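4. Sorting station: start of shift

The arm does the brick sorting that used to be done by hand. The operator now sets out the work, watches the first cycle and handles rejects.

4.1 Set the clear box inside the red tape outline, open side up.
4.2 Lay waiting bricks on the white surface, studs up, with space between them.
4.3 On the Imico screen, set arm speed to 35 percent and press Start.

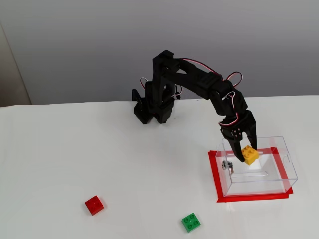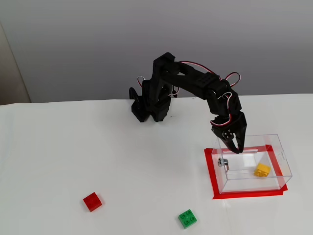
4.4 Stay at the station for the first 11 cycles, then raise the speed to 80.

CAUTION: Press Stop before reaching into the box. A pause between moves is not a stop.

NOTE: Cable loops must hang free of the joints. If one snags, stop the arm and call maintenance - do not pull on it.

4.5 Enter rejects in the Rowlands log. Operators moved from hand sorting sign off here too, once Eifion Parry has cleared them.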